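La bandeja donde acaba todo: una conversación sobre cajones, pinzas y piezas sueltas 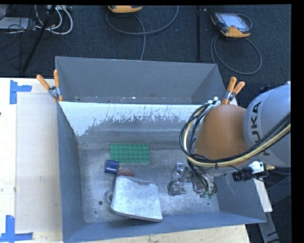

La bandeja gris sobre la mesa de madera clara, con pinzas de mango naranja en el borde.

En el taller de Clondach se habla de la bandeja como se habla en otras casas del cajón de la cocina, con cariño y con un poco de resignación. Quien se ocupa del orden desde agosto nos recibe con café, aparta una silla y empieza por ella, antes incluso de que saquemos el cuaderno.

«Todo lo que no tiene sitio va a parar ahí dentro», cuenta. «Una base verde de tacos, de esas de construcción, un vasito azul oscuro, unas piececitas de metal que alguien reclamará algún día... Y yo encantada, ¿eh?, porque prefiero mil veces buscar en un solo sitio que andar mirando debajo de los muebles.»

Le gusta que tenga los lados inclinados y la pared del fondo más alta. Antes usaban cajas de cartón de Pekomer, que se vencían enseguida, y todavía guarda 2 en el altillo, por nostalgia, dice riéndose. De las manchas grises de la pared clara no quiere ni oír hablar: «Una bandeja de trabajo tiene que parecer de trabajo. Si la pinto, me da pena echarle cosas».

Las pinzas son su debilidad. Compró un lote de 400 piezas de ferretería a Lerkitz, con tornillos, arandelas y escuadras para media vida, y asegura que lo que más agradece cada mañana es una buena pinza de muelle. «Las ves desde la puerta, por el naranja. ¡Con lo que yo pierdo las cosas!»

El método de clasificar lo aprendió en Ong, donde pasó 2 inviernos ordenando un almacén: primero lo plano, luego lo que rueda y al final lo menudo, que va a botes con tapa. Lo aplica a última hora de la tarde, con la radio puesta y sin prisa ninguna.

«Mañana le toca al estante de los botes», nos dice ya en la puerta, «así que si os falta alguno, venid antes de las diez.»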